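Buy the table last
2026-07-03

The woman who runs Matden doesn't want her name in this. Fine by me. Everybody in Treltden knows who she is anyway, and if you don't, go in and buy a chair.

Used furniture. She's been at it 39 years, same building on Arnaud Street, same bell on the door. I had an hour with her before a delivery. It turned into less than that as the phone kept going. So this is quick, and in the order I wrote it down, more or less.

First question was the dumb one, what sells. "Small," she said. "Small sells. Drop leaf anything. Nesting tables, the ones your aunt had. I couldn't give those away for years and now I put them in the window and they're gone by lunch."

And what doesn't? She pointed over my shoulder with her pen. Wall of china cabinets. "Those. People call me crying about those. It was their mother's, it's solid, it's beautiful, and there's not a person under sixty with a wall for it."

She takes maybe one in ten of what she's offered. The calls are the hard part of the job, she says, a lot harder than the lifting. "They want me to say it's worth something. I say it's worth something to you, and then they get mad, and I don't blame them."

I asked if she ever takes a piece just to be nice. Long look. "There's one in the back. Don't ask me about it." I asked about it. It's a hall stand, very tall, with antlers. Moving on.

She's got opinions about how people set up a room, and that's really why I went. A friend of mine moved last winter and paid for a dining set before she had the keys. Wouldn't go round the stairs. I told this story at the counter and she was nodding before I finished.

"Table last," she said. "Always. Everybody does it first because it's the exciting one. Then you've got this big thing and you walk around it sideways for the rest of your life. Live in the place. Eat on a card table. Eat on the floor, it won't kill you. You'll find out where you put your keys down and where you sit with your coffee and then you know what size table."

What about the room that's mostly table already? People inherit those too. She shrugged. "Then push it in the corner and quit pretending you'll have twelve over for dinner. Put a plant on it. Use it for the mail."
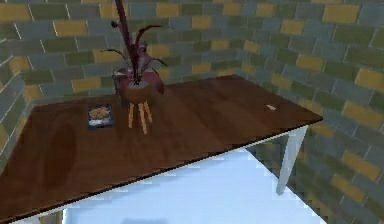 On wood, and what people do to it

This got her going. She hates a few things and one of them is spray polish. Another is the word "farmhouse." She'll strip a finish if it's truly gone but she'd much sooner clean it and leave it be.

"Somebody brings me a dark table, red mahogany kind of color, shiny, and they say can you make it gray. I can. I won't, but I can. Gray's going to be over in five years and the table was fine for eighty."

So what does she use? Soap flakes and warm water, wrung out nearly dry. Then paste wax, thin. Then she leaves it alone overnight. For loose joints there's a hide glue called Erix she orders by the case, and she got up in the middle of the sentence to show me the tub, and then had to look for the lid.

"You want a glue you can undo. That's all I'd tell anybody. The yellow stuff in the garage, it's strong, sure, it's so strong that the next time it breaks, the wood breaks. Some guy after you has to deal with that. Usually me."

She learned it from the man who had the shop before her. He wasn't a talker. Her first February there he handed her a chair in pieces and went to lunch. "Took me 3 tries. He'd come back, wiggle it, take it apart again and go sit down. Never said a word about what was wrong with it." Was that a good way to learn? "No! It was terrible. I still know how to do a chair."

She teaches now, sort of. Evenings in the back room, bring your own chair, pay what you like. Some 15 people turned up for the first one and she only had the clamps for half of them. They took turns. One guy brought a bar stool from his college apartment that was mostly duct tape. She let him keep the tape on one leg, for sentiment.

On sofas

She won't buy a used sofa without sitting on it, and she won't sell one without you sitting on it either. Ten minutes. She's strict. Couples come in and do the little bounce and she makes them sit back down.

"Nobody sits on a sofa the way they sit in a store. Put your feet up. Lie down. Pretend you're sick. If you're embarassed I'll go in the back."

Things she checks, fast: lift one front corner, and if the other front leg hasn't come up with it by the time you're a few inches off the floor, the frame's tired. Press down into the deck with the cushions off. Smell it, properly, face right in. Look underneath for a torn dust cover. Run a bank card down the seams and look at what comes out.

Color she doesn't care about at all. "You throw a blanket on it. Everybody throws a blanket on it. People spend a month picking between two greens and then the dog gets a blanket."

I asked about placement, do you float it or shove it against the wall. There's a whole school of thought, in magazines anyway, that you never put it on the wall. She made a noise. "In a big room, sure, pull it out. In a regular room where's it going to go? Against the wall. Leave a hand's width so you can get the vacuum hose in and so the back doesn't rub. Done." Brick especially. Brick chews up fabric, she says, and she can tell from across the street which sofas lived against it.

And what do you hang over it? "Lower than you think. They hang them up where the bank hangs them. Hang it where you can see it sitting down — you're sitting down, that's what the sofa's for."
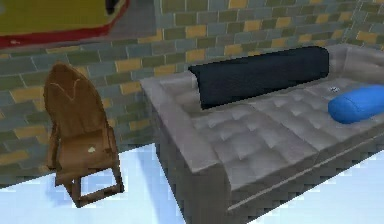 Sofa against a brick wall, with a picture hung to the left. Computer rendering.

The phone rang again around here. China cabinet. I could tell from her face. She was nice about it, nicer than she'd let on, gave the lady the number of a church sale two towns over and told her to keep one shelf of it, take the glass out, hang it in the kitchen.

When she got back I asked about the money. Is there any. She laughed. The building is hers, paid off, and that's the only reason there's a shop. Rents on Arnaud have gone where rents go. The framer left, the shoe repair left, the bakery is a different bakery. "If I had a landlord I'd be selling out of a garage. I'd probably sell more, out of a garage. Less dusting."

Online? She tried it. Her nephew took pictures and put things up and she got messages at midnight asking would she take half. She answered all of them, at midnight. Lasted a month or so. Now there's a page with the hours on it and the hours are wrong, and she knows, and she's going to fix it. (Go after ten. Closed when she's on a delivery, there's a card in teh door.)

What's she keep at home? I figured it'd be wonderful. It's a recliner, she says, vinyl, ugly, her husband's. And a kitchen table she's had forever with one short leg and a folded matchbook under the leg.

"I could fix that in twenty minutes." So why hasn't she? "I'm at work all day."

Last one, she had her coat on, the truck was out front. What should somebody buy if they've got nothing, first apartment, empty room, not much cash.

"A lamp. A good chair, one, with arms. Something to put the cup on. Don't buy a set of anything. Sets are for stores." She was halfway out and came back in. "And measure the door. Not the room, everybody measures the room. The door, the hall, the turn on the stairs. Write it on a piece of paper and put it in your wallet."

I measured mine when I got home. 29 and a half inches, front door. The desk I've been looking at is 31.

Next chair evening at Matden is posted in the window. Bring clamps if you own any.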